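首页 > 过家家 > 玩具厨房 > Mestia

Mestia 玩具厨房(带油烟机、灶台、水槽、微波炉)

品牌:Itora
售价:1270 元
状态:有现货
适用年龄:三岁以上

家里有小孩的人大概都知道,小朋友对厨房的兴趣比对任何一间屋子都大。你在里面切菜,他就要在里面切菜;你开火,他就要伸手去够旋钮。我们店从开张那年起就在卖各式各样的小厨房,便宜的、贵的、折叠的、塑料的都卖过,Mestia 是目前为止我自己最愿意往家里搬的一套。下面这篇写得有点长,您要是只想看尺寸和清单,直接往下拉就行,要是有空,就泡杯茶慢慢看吧。
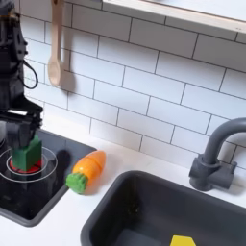
文:Marisol Camacho

先从灶台说起,毕竟孩子走过来第一下摸的多半就是它。灶面是深色的,四周有一圈稍微高起来的边,拐角都磨成了圆角,小东西在上面滚来滚去,碰到边就停住了。炉圈是直接印在灶面上的,白色的细圈套着红色的中心,看上去就是“火开着”的意思。没有灯,也没有声音,这一点有的客人会觉得可惜,我倒是很喜欢。我们家老二玩的时候自己会配音,“呲啦呲啦”的,比任何一块电池都卖力,而且晚上八点以后我还能让她小声一点。

台面是白色的,玩具菜摊在上面特别显眼。我们展示的时候常放那根胡萝卜,橙色的身子一节一节的,能看到中间的接缝,是可以“切”的那种,叶子那一头是绿色的,表面疙疙瘩瘩,捏在手里挺有意思。白台面的坏处嘛,您也猜得到,彩笔印子会很明显。店里的样品从三月摆到现在,被画过好几回,我用湿布加一点点洗洁精都擦掉了,只有一次是记号笔,那一道费了些工夫,眯着眼睛还能找到一点影子。所以彩笔还是请收高一点。

说到摆样品,店里最初其实打算把它靠窗放的,后来是同事 Knut Lammers 坚持要放在收银台斜对面,他说大人结账的时候孩子正好有事做。他说得对。现在周末常有孩子不肯走,家长付完钱还得在旁边站上二十分钟,“尝”完三道菜才准离开。

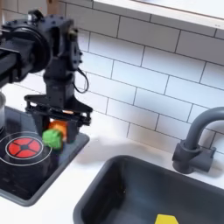
Mestia 的灶面:红色炉心,外面一圈白线

很多客人会问,灶台和水槽离得近不近,两个孩子一起玩会不会打架。我的经验是,灶台在左,水槽在右,中间留了一块台面,一个炒菜一个洗菜,位置是够的,打架通常是为了别的事,比如锅。锅只有一口!这件事我给 Itora 的客服 Annelies Wouters 写过一封很长的邮件,她回得很客气,说会记下来。在他们改主意之前,如果家里是两个孩子,我建议您顺手再添一口小锅,Zepeda 有一款尺寸很合适的,放在灶上不会晃,和原配的摆在一起也好看。

原配的这口是不锈钢的,亮亮的,敲起来声音很真。有位客人收到以后特地留言,说她把锅拿去真厨房里和自己的奶锅放一块儿,她先生差点用它热牛奶。请不要热牛奶。它是玩具,不能上真的火,也不能进烤箱,洗倒是随便洗,洗完擦干就好,放着自然晾会有一点水渍。

锅里能装多少东西,也是经常被问到的。我一般这么回答:一根胡萝卜加几块切好的小菜,平平地躺着,再加就要堆出来了。当然孩子不在乎堆出来,我见过有人往里面塞了一辆消防车,还盖了一块手帕,说是在焖。

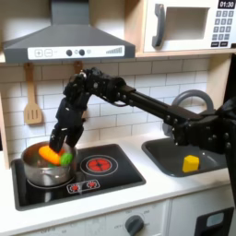 再往右就是水槽。它是往台面里面凹下去的,深灰色,有一定的深度,放几块积木、几只小杯子都没问题。水龙头是弯弯的一道拱,灰色的,不出水。我知道现在流行会循环出水的那种,我们也卖,Mondo 那个系列就有,在同一栏往下翻能找到。可是我得替不出水的说句话:地板是干的,袖子是干的,您下班回家坐到地垫上的时候裤子也是干的。如果孩子实在想玩水,夏天可以把碗碟端到阳台上,用一只盆,玩完再端回来,厨房本身请不要泼水,板材的边缘泡久了会鼓。

墙面这一块做成了白色长条砖的样子,浅灰的缝,擦起来很省事。我特别喜欢这一块,因为它让整套东西看上去像一间厨房,摆在客厅角落里不突兀。之前有一位客人,家里装修花了很多心思,起初死活不肯要任何“颜色太跳”的玩具,来店里看了两趟,第三趟带着卷尺来,量完就付款了。她后来发消息说,朋友来做客时先夸了小厨房,再夸她的大厨房,她不知道该高兴还是该生气。

油烟机挂在灶台的上方,是深灰色的斜罩子,样子很神气。挂木铲木勺的地方就在罩子底下,孩子站着伸手就能拿到。一开始我担心太高,拿家里五岁的那个试了,又请邻居家三岁半的小朋友来试,两个都够得着,小的那个要稍微踮一下。木铲和木勺没有上亮漆,摸起来是木头本来的感觉,用久了颜色会深一点,属于正常。偶尔抹一层薄薄的食用油,隔夜再擦干净,会好看很多,不抹也没关系。

安装的部分,我要多啰嗦几句。包装打开之后先别急着拼,把所有的板子按编号排在地上,螺丝分袋放到小碗里,这样后面会轻松得多。说明书是图示的,字很少,第 13 步那张图画得有点小,很容易把侧板装反,装反的话油烟机会挂不平。我第一次就是在这里栽的,拆了重来,孩子在旁边问了我四遍“好了没有”。两个大人一起装,一个晚上可以装完;一个人装也行,立背板那一步最好有人扶一下。不需要电钻,手拧就够,力气太大反而会把孔拧松。装好以后请务必用附带的固定带把背板固定在墙上,孩子会攀,会拽,会想坐到台面上去,固定好了大家都安心。 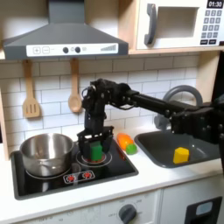 玩法上,我们家最受欢迎的是“开餐馆”,规则由孩子定,每天都不一样,大人只要负责坐着点单就行。姐姐管火候,妹妹管收钱,点什么都说没有,最后端上来的永远是胡萝卜汤。有一阵子姐姐迷上了计时,因为右边木架上那台白色微波炉的显示屏上写着“01:30”,她就认定所有的菜都要一分半钟,汤是一分半,蛋糕是一分半,给玩具熊量体温也是一分半。油烟机正面那一条上有加号、减号和两个圆旋钮,旁边一格一格的图案像手机信号一样往上爬,她管那个叫“很大的风”,每次炒菜之前一定要点一下加号,然后自己呼呼地吹。教她认加号减号的时候我省了好多口舌。

如果孩子还小,刚过三岁,一开始不用把所有的东西都拿出来。先给锅、木勺和两三样菜,玩熟了再慢慢加,每次加一样,新鲜劲儿能维持很久。大一点的孩子可以请他写菜单,画价目表,我们家墙上至今贴着一张“鱼 300 元”,我觉得有点贵,但是主厨不肯降价。

收拾这件事也顺便说一下。玩具菜最容易跑丢,沙发缝里、鞋子里、洗衣机里我都捡到过。我的办法是准备一只浅一点的收纳盒,放在厨房旁边的地上,收的时候不分类,统统往里一扫,孩子自己就能完成。锅放回灶上,铲子和勺子挂回去,就算“打烊”了。Getsemaní Quezada 是我们的老客人,她更讲究,每天打烊前要孩子把台面擦一遍,还发了一块专用的小抹布。我试过,坚持了一个星期。

清洁与保养

平时用微湿的软布擦,再用干布带一遍。不要用钢丝球,不要用酒精,灶面上印的炉圈用酒精反复擦会变淡。微波炉的窗口和油烟机的正面容易留手指印,用擦眼镜的布最好使。螺丝每隔几个月检查一遍,松了就拧一拧。放的地方避开暖气和长时间的直晒。

包装内含

厨房主体(含灶台、水槽、水龙头、墙面)
油烟机
木架与玩具微波炉
不锈钢小锅
木铲、木勺
螺丝、固定带与图示说明书

玩具蔬菜和积木需另外选购,和厨房一起下单的话我们会放在同一箱里寄出。

补充规格

木架进深:354 毫米
电池:不需要
组装:需要,工具请自备十字螺丝刀一把

送货与退换

市区内我们自己送,送到门口,有电梯的楼可以送进屋。外地走物流,箱子比较大,签收的时候请先看看四个角有没有压坏,有压坏就拍张照片发给我们,不用急着跟送货的师傅争论,我们来处理。没有拼装过的可以退,原包装请留着。拼装过的如果少了零件或者有板子开裂,我们补寄对应的那一块,不用整套退回来,告诉我们板子背面的编号就好。

以旧换新目前没有,有几位客人问过。不过店门口的留言板可以贴转让的纸条,Maricruz Varela 上个季度就是这样把家里的旧厨房转给了同一条街的人家,听说两家的孩子现在常常一起开店。

到货说明

上一批卖得比我们预计的快,有几位付了定金的朋友等了好一阵,真的很不好意思。新的一批已于 6月18日星期四入库,付过定金的先发,按付款的先后排。想来店里看样品的,随时欢迎,带孩子来最好,只是请多留一点时间,主厨们通常不太愿意下班。

搭配浏览:Zepeda 小号玩具锅 / Mondo 循环出水水槽 / 可切玩具蔬菜 / 儿童围裙

有任何问题,请在页面下方留言,或者营业时间打电话到店里,接电话的多半是我或者 Knut。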